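Tablecloths: stains, storage and pressing

Fruit juice is the commonest stain on a cotton or linen cloth and the one most often made permanent by bad washing. Heat sets it. Rinse from the back of the fabric under cold running water, work in a little liquid detergent and leave for 30 minutes before the main wash.

Check the mark before drying. If any colour remains, repeat the soak — a tumble dryer will fix what a second wash would have lifted. Printed cloths should be tested with the detergent on a hem first, as some floral prints shed dye at the edges of the pattern.

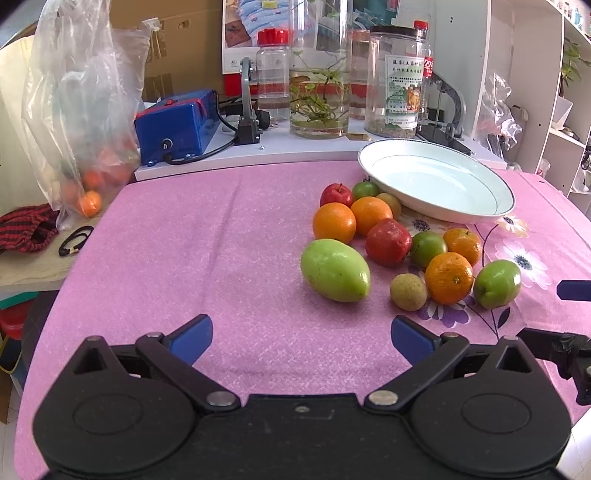

A reader in Redville writes that cold water did nothing for an old plum stain on her cloth, and that an overnight soak in oxygen bleach cleared it at the second attempt. The method is sound for white and colourfast cottons. Keep it away from silk and wool.

Wax: scrape off the hard part with a blunt knife, then iron through brown paper on a low setting, moving to a clean patch as the wax comes through.

Spin at 800 rpm or lower. Higher speeds put creases into linen that need steam to remove. Press while damp, wrong side up, from the centre outwards.

For storage, roll the cloth on a cardboard tube. Folded cloths should be refolded along new lines every 4 months. Do not starch before storing.

Last revised July 29, 2025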